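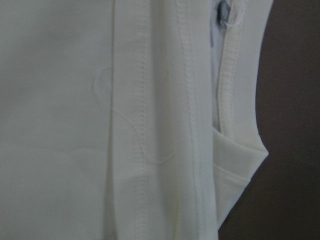 A pale top seen close up, ribbed stitching and all. Edges like these are what the Remora project is after.

I'd been in Hilkka Pelkonen's workshop about 30 seconds when she handed me a vest and told me to find the armhole with my eyes shut. I managed it, but I was slower than I'd have liked!

"You went along the seam," she said, looking pleased. "Everyone does. So we thought, why don't we let the robot do that?"

Pelkonen runs Remora, a small project at Stekent that teaches robot arms to handle clothes. Most of her rivals (her word, said with a grin) start by working out the shape of the whole garment from above. Her lot put a small camera at the wrist, get in very close and look for stitching.

"From far away a white vest is a white blob," she told me. "Close up you've got ridges, you've got little shadows, you've got a folded edge. Even when it's all one colour there's something to follow."

I asked how well it works, and she pulled a face before giving me the numbers. Over 800 tries on crumpled tops, the arm picked out a proper edge 81 per cent of the time. The misses bother her more than the hits please her. Creases are the main trouble, as a soft fold can look awfully like a hem, and raised patterns fool it too.

"It once spent ages following the outline of a flower," she said. "Very carefully, I'll give it that."

We had tea at this point, and she got on to labels, which she loves. A tag is sewn into a seam, so spotting one gives the arm a decent hint about where to look next. She'd like to try that properly from March, along with black fabric, where the shadows all but vanish.

Would she trust it with her own washing? "Socks, yes," she said. "My good blouses, ask me in 2 years."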